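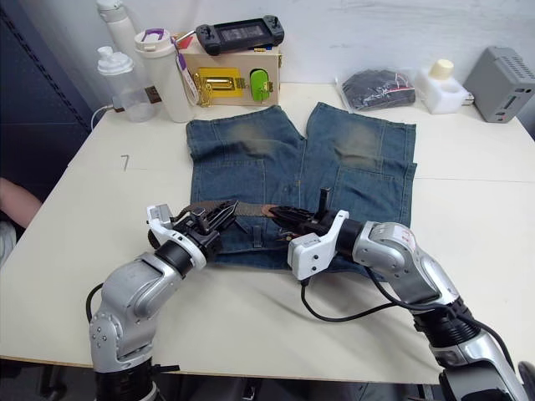 When I started at Birik, every operator had his own way to record a clothing task, and we could not compare anything. So in January I wrote our rules, and Keegan Gagnon from Drutport corrected my English and some of my ideas. I share the main part.

An episode starts with the arms in the home position and ends there too. If a gripper loses the belt, the operator may try again 2 times. After the third loss we save the episode as failed. We don't delete it. I had to repeat this many times, people feel shame about a failed one.

Both grippers should hold the belt before any pulling begins. Pull slowly, and stop when the belt is straight. Jeans can slide on a smooth table, and then the loops are no longer where the operator expects them.

Cables must have enough slack for the full reach of the arm. Check this by moving each arm to its limit before the first episode, and again after lunch.

An operator works 55 minutes and then rests. Keegan wanted longer shifts, but in our log the failures grow near the end of the hour.

The whole document has 27 rules now, I think it is too many. Next month I will try to remove some.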